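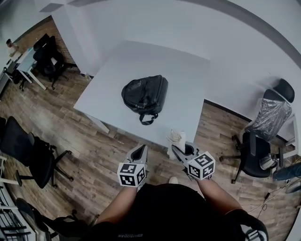 ホーム　論文一覧　投稿案内　バックナンバー　検索

当サイトでは利便性の向上のためCookieを使用しています。閲覧を続けることでCookieの使用に同意したものとみなします。

4. 機材の調達と予算計画

4.1 前提

Stumeveoの収集作業は、把持動作の軌跡と視覚情報を同時に記録することを目的とする。計画の初期段階では、双腕ロボットを購入して遠隔操作により収集する案と、作業者がハンドグリッパを両手に持って直接動作を行う案を並べて検討した。前者は実機と同一の関節構成で記録できる利点をもつが、設置場所の床補強、安全柵、操作者の訓練が見積りに加わり、初年度の設備費の枠を単独で超えた。そのため初年度は後者を採用し、実機の購入は次年度の審査に回すことにした。

ハンドグリッパの仕様は、実機側で使用を予定しているStellonの指先形状に合わせた。指先の開閉幅が実機と異なると、収集した軌跡の変換に余分な工程が必要になる。見積依頼の段階でこの点を仕様書に明記したところ、応じた業者は限られ、最終的にPētersonsから本体と交換用の指先を一括で購入した。価格は最安ではなかったが、指先パッドを単品で追加発注できることを評価した。

4.2 位置計測の費用

グリッパの位置と姿勢の取得については、光学式モーションキャプチャの導入も候補に挙げた。精度は十分であるものの、カメラの固定に天井工事を要し、部屋を移るたびに較正をやり直す必要がある。Ollelbergの施設では収集に使える部屋が時期によって変わるため、固定設備への支出は回収しにくいと判断した。

代わりに、印刷したマーカーを各面にもつ立方体を左右のグリッパに取り付け、頭部カメラの映像から姿勢を推定する方式をとった。図4は卓上作業時の頭部視点で、両手のグリッパに付いた白いマーカー立方体が写っている。この方式で新たに購入した計測用の部材は立方体の筐体と印刷シートのみで、破損した場合も所内で作り直せる。一方、手首を大きくひねる動作ではマーカーが視野から外れることがあり、欠測区間の補間に要する計算時間を運用費として別に計上した。

4.3 作業対象物と什器

見落としやすい費目は対象物である。本計画では23品目を対象物リストに登録し、硬い容器類に加えて、かばんやペーパータオルのように形の変わりやすいものも含めた。後者は繰り返し扱ううちに表面や形状が変化するため、消耗品として補充を見込む必要がある。登録時の単価が低くても、補充回数を掛けると、長くもつ容器類の購入額を上回る品目があった。紙製品は事務用品と購入経路が重なるので、研究費側の伝票に品目番号を付けて区別した。

机と椅子は既存の什器を使い、新規の購入は行わなかった。図4の白い正方形の卓もこの作業に用いたものである。専用の作業台を購入する案は一度見積りを取ったが、高さ調整の機構を付けると価格が上がり、部屋間の移動にも人手がかかる。背景に日常の什器が入る映像は学習データとしても有用であり、この点からも専用台の優先度は下がった。卓の高さは収集開始時に測って記録票に残し、軌跡の変換時に参照する。

4.4 更新周期と予備品

グリッパの指先パッドは使用時間に応じて摩耗する。試行期間の記録から、交換の目安を約300時間とした。この値は滑りやすい対象物の割合に左右され、表面に光沢のあるかばんを多く扱った週には早めの交換が必要であった。パッドの納期は注文の時期によってばらつき、10月に発注した分は届くまでに予定より長くかかった。これを受け、予備は常に6組を手元に置き、1組を開封した時点で次を発注する手順に改めた。

本体側の故障で多かったのは、開閉機構のばねの緩みとケーブル接続部の接触不良である。いずれも所内で対処できる範囲であったが、修理中の作業者は待機となり、その間の人件費が部品代を大きく上回った。したがって、予備の本体を一対購入しておくほうが、保守契約の等級を上げるよりも安くつく。初年度の予算書では保守契約を基本等級にとどめ、差額を予備の本体に充てた。

4.5 次年度に向けた配分

双腕ロボットの購入を次年度に申請するにあたり、審査資料には購入価格のほか、5年間の保有費用を記載することにした。内訳は設置工事、保守、指先部品、較正作業の人件費、保管場所の使用料である。このうち保管場所の使用料は施設によって算定方法が異なり、Ollelbergでは床面積に応じて請求される。可搬の台車に載せる構成と据置きの構成では占有面積が変わるため、両方の見積りを添付する。

ハンドグリッパによる収集は、実機の導入後も継続する予定である。実機での収集は準備に時間がかかり、新しい対象物を短期間で試す用途には向かない。両者の時間配分は未定であり、消耗品費は初年度の実績額をそのまま据え置いた。マーカー立方体については、筐体の材料を変えて軽量化する試作を進めており、その費用は消耗品費の中で処理している。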